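Listas > cocina-zelville > Archivo de noviembre > Mesa del guiso

Tiempo de lectura: 2 min

De: Nisreen Azar
Para: lista cocina-zelville
Asunto: Re: Mesa del guiso

Hola a todas:

Contesto a Joelle entre líneas.

> Joelle Salameh escribió:
> ¿Qué mantel ponemos en la mesa redonda? ¿Y sirve la olla
> negra, o llevo la mía de casa? La última vez faltaron paños.

El mantel, el de cuadros azules y blancos. La olla negra sirve, no traigas otra. Tiene su tapa de cristal y con ella se ve el guiso sin destapar. Para la prueba bastan unos 275 gramos de lentejas; Raghda las deja en remojo la noche antes.

Orden de trabajo:

1. Poner el mantel antes de sacar nada del armario.

2. Olla delante, con el asa hacia la derecha. El cuenco rojo bajo va detrás y el vaso de plástico transparente, delante del cuenco. Las toallas blancas, dobladas en un montón, en la esquina de la derecha.
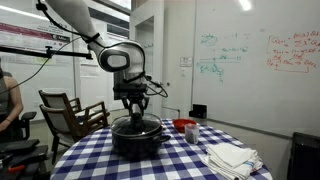 3. Al terminar, lavar la tapa aparte y secarla con un paño limpio.

4. Samira se lleva las toallas para lavarlas. El mantel se queda.

Si alguien quiere cambiar algo, que escriba antes de las dos.

Un saludo,
Nisreen

Contacto con la lista | © cocina-zelville | Volver arriba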